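Grollow Opens Bottle Return and Sorting Counter at Drandedcombe Community Hall

DRANDEDCOMBE, November -- Grollow, the neighborhood reuse and refill shop on the lower end of Mill Street, is delighted to announce that its new bottle counter is now open inside the Drandedcombe Community Hall, where residents can bring the plastic drink bottles that pile up under the sink, in the back of the car and (we all have one) in that bag behind the kitchen door.

The counter is a partnership between Grollow and Hikau, the family-run firm that has made kitchen tops and fittings for homes in our area for 28 years and that very kindly supplied the work surface and the shelving behind it. It is open to everyone in town, free of charge, and you do not need to sign up for anything before you come. Just walk in through the side entrance with whatever you have.

The idea grew out of a trial we ran over the summer, when we put a folding table in the shop doorway and asked customers to drop off their empties while they filled up on soap and rice. We expected a bag or two a week. By the time the trial closed we had taken in 1,486 bottles, and our poor doorway was so crowded that people were stepping sideways to get to the lentils! It was plain that the town wanted a proper place for this, with room to set things down and take a look at them, and the hall was good enough to offer us a corner.

"I have been saving bottles since I was a little girl, because my grandmother would not let a good one go in the trash," said Aileen Enriquez, owner of Grollow. "She kept buttons in them, and seeds, and I remember one that held nothing but rubber bands. So when folks started coming in with bags and bags of them I was just tickled, and I also thought, oh my goodness, where are we going to put these? I am so grateful to Hikau and to the hall for answering that question for us."

Visitors are invited to tip their bottles right out onto the counter and sort through them there, with help if they would like it. Large water bottles are kept apart from the small ones, and caps stay on until the bottle has been looked over. Labels can stay on too. 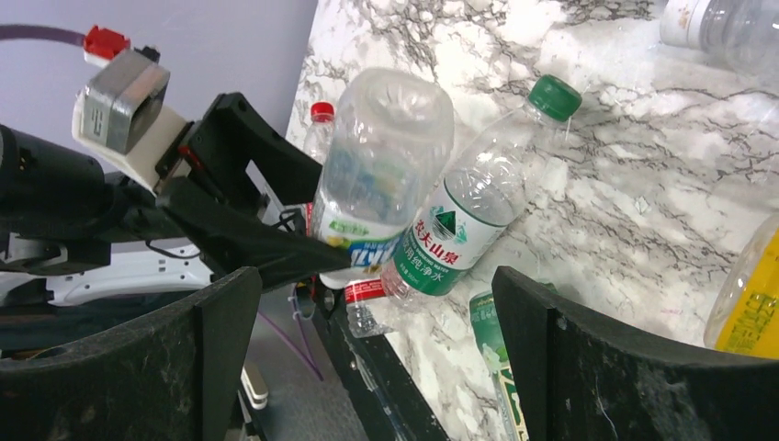

Bottles that are clean and sound will be passed along to people who can use them, from the seedling growers at the Drandedcombe allotments, who cut them down for covers in the early spring, to the art room at the elementary school, which has asked for as many caps as we can spare in any color we can find. Anything cracked, crushed or past saving goes into the recycling with the regular pickup, so there is no need to fret at home over which ones are good enough. Bring them all and we will work it out together.

We do ask for a quick rinse beforehand if the bottle has held juice, milk or soda. A little water and a shake will do. We are not able to take glass, bottles that have held motor oil or garden chemicals, or anything with a trigger spray, and we would be thankful if you would keep those at home until the county's household drop-off comes around again.

A good deal of thought went into the surface itself, which gets wiped down at the end of every session and has to put up with quite a lot of knocking about in between. Zhuoran Yin, who runs the workshop at Hikau, came out to measure the corner himself and went back twice to get the height right, so that it would suit people standing as well as people who would rather pull up a chair.

"When Aileen first called me I thought she wanted a shelf," said Yin. "Then she showed me the pictures from the summer and I understood that she wanted somewhere a whole family could stand and work at the same time. We make kitchens, and to my mind a good counter is a place where people end up talking while their hands are busy. I hope this one turns out that way. My own mother has already been by with her bottles, and she stayed for the whole afternoon."

Families are very welcome, and children seem to take to the sorting faster than their parents do. There is a low step for smaller helpers and a basket of loose caps for anybody who would like to match them up. Tea and coffee are served from the hall kitchen during opening hours, with donations going toward the heating, which as regular users of the building will know is a cause close to all our hearts.

The counter is open from 2 in the afternoon until 7 in the evening on days when the hall is not booked for private events, and a sheet with the coming month's openings is posted in the window at Grollow and on the board just inside the hall's front entrance. Parking is available behind the building. Those with a large load, such as the leftovers from a wedding or a ball game, are asked to stop by the shop and let us know ahead of time so we can clear some space.

Over the winter we also plan to hold a few evening sessions on things to make from old bottles, beginning with bird feeders and self-watering planters. Materials will be provided, though you may want to bring your own scissors if you have a pair you like. Places can be reserved at the shop register.

About Grollow
Grollow is an independent refill and reuse shop in Drandedcombe selling dry goods, household soaps and secondhand kitchenware. It is owned and run by Aileen Enriquez.

About Hikau
Hikau designs and fits kitchen counters, shelving and storage for homes and small businesses in Drandedcombe and the surrounding towns.

Press contact
Aileen Enriquez, Grollow, Mill Street, Drandedcombe. Inquiries may be left at the shop register during opening hours.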